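Paying for Power by the Hour

Households in Likon have spent the past year on a new electric rate. From 5 in the evening until nine, power costs 38 cents a unit. After that it drops by more than half. The town utility, Zedness, signed up 107 homes for the trial, most of them near Pawłowska Street.

The savings have been modest. A typical home cut its bill by about 20 dollars a month, mainly by running the dryer late. Homes with electric heat did better - those with small children did worse. 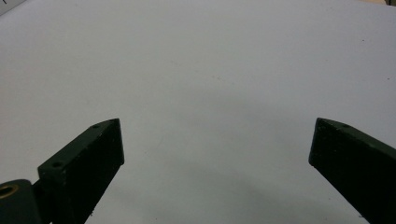 A pale, matte surface.

Zedness wants to offer the rate to everyone in July. Renters may find it harder to use, as many share laundry rooms that close early.
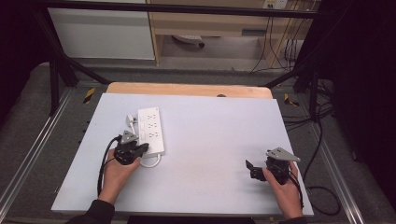

Pleroveo, a tenants' group, said the evening price falls hardest on people who get home at six and have to cook right away. It has asked for a lower rate on the first few units each night. The utility has not yet replied.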